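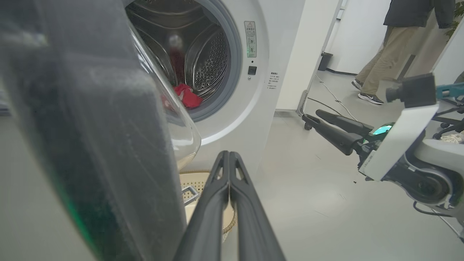 Karthik Howlader

Ticket reopened. Laundry task, two-arm unit, Kornholm site. Status was "resolved by retraining". I don't think it was.

Reported fault: on replay the arm goes for the drum, closes on air and carries nothing to the basket. Plandano support put this down to poor demonstrations and told us to record more. We recorded 29 more by remote control. No change that I can see.

Checked so far:

Drum view. With the door swung open the red cloth at the bottom front of the drum is plain enough from the wrist camera. There is also a red and white reflection higher up on the inside wall. Support says the model "learns to ignore reflections". I would like to know from what, as I can't find a single run in our set where the operator had to choose between the two.

Left side of the view. A third of the picture is taken up by something dark under a plastic cover, close up and out of focus, and it laps over the glass of the door. Asked support whether that matters. Answer: "should be fine". Not tested by them.

Gripper. Fingers pressed together while pointing towards the base of the machine. In 17 of the new runs the operator closed them before moving to the drum and opened them late. Wolfram Reinholz says that is how he was shown to do it. So we may have taught the thing to arrive shut, and then taught it again 29 times.

Hand guiding. Tried 4 runs moving the arm by hand with the motors slack. Fingers opened earlier, cloth picked up on three of them during recording. Replay still missed. This is why I don't accept that the operator is the whole fault.

Time offset. The hand controller log runs behind the camera log by 97 ms on every file I opened. Support calls this within limits and has not said whose limits.

Asked of Plandano: send the offset figure they trained with, and replay one of our files on their own arm before asking for more recordings.

Wolfram to redo ten runs with the fingers open on approach. No further retraining until the offset is answered. Ticket stays open.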